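The Mirani Flat Sheet in White
Bedding by Flillen

We have been selling bed linen for a good many years now, and if there is one thing we are asked for more than any other it is a plain white sheet. No piping, no pattern, just a decent white sheet that feels nice to climb into at the end of a long day and doesn't make a fuss about being washed. The Mirani is ours, and we are very fond of it.

It is a flat sheet, so you can use it under you or over you (plenty of our customers buy a pair and do both), and it is cut generously enough to hang well down the sides. On a padded bed like the dark brown one we have used for this page, you can leave the sides loose so the white falls over the upholstery, or tuck everything away and let the bed show. We go back and forth on which we like better!

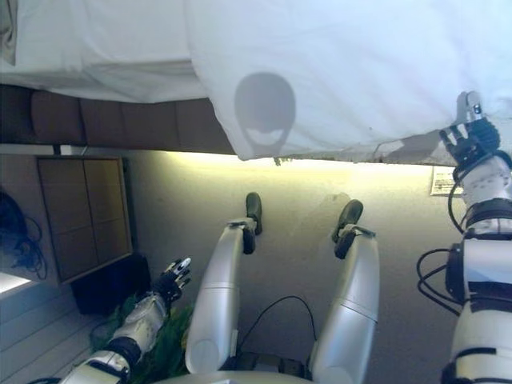 Eleri Rowlands wrote to say she was worried that a flat sheet would ride up in the night, having only ever used fitted ones, but that hers has stayed put since she started tucking the foot end in first and folding the corners like an envelope. She would like it in a soft grey as well, please.

We have passed that on, Eleri, and we'd like a grey one too. Your way with the corners is a good one. Start at the foot, pull the sheet up towards the pillows, and go round smoothing it with the flat of your hand before you tuck the sides. If you share a bed with somebody who kicks, leave yourself a bit more at the foot and a bit less at the head.

The cloth is pure cotton in a plain weave, which gives it that crisp, cool feel you get in a good guest house. It is a touch stiff when it first comes out of the packet — don't be put off, it softens nicely after the first few washes and carries on softening for a long time after that.

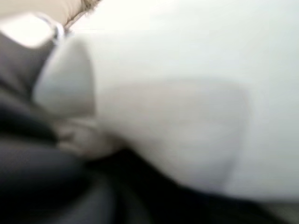
Washing is simple enough. Pop it in at 40 or 60 with your other whites, shake it out well while it is still damp, and hang it on the line if the weather is kind. You can tumble it on low, but take it out promptly or the creases will settle in. Some of us iron ours and some of us wouldn't dream of it, and it looks lovely either way, a little rumpled or smooth as you like.

Matching pillowcases are sold in packs of 2 or 4 under the Ditik name, and they are cut from the same cloth, so the whites will match. If you want a duvet cover to go with them, the Bitard comes closest.
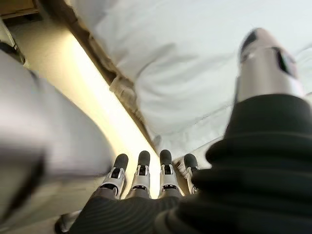
Mirani Flat Sheet range, Flillen bedding.

Size: double, king and super king
Colour: white
Care: machine wash, line dry or tumble on low, warm iron if wanted
Delivery: 2 to 4 working days
Returns: within 6 weeks, unwashed and in the packet

Questions about sizes are best sent to Alun Wogan at our bedding desk, who will happily help you measure up.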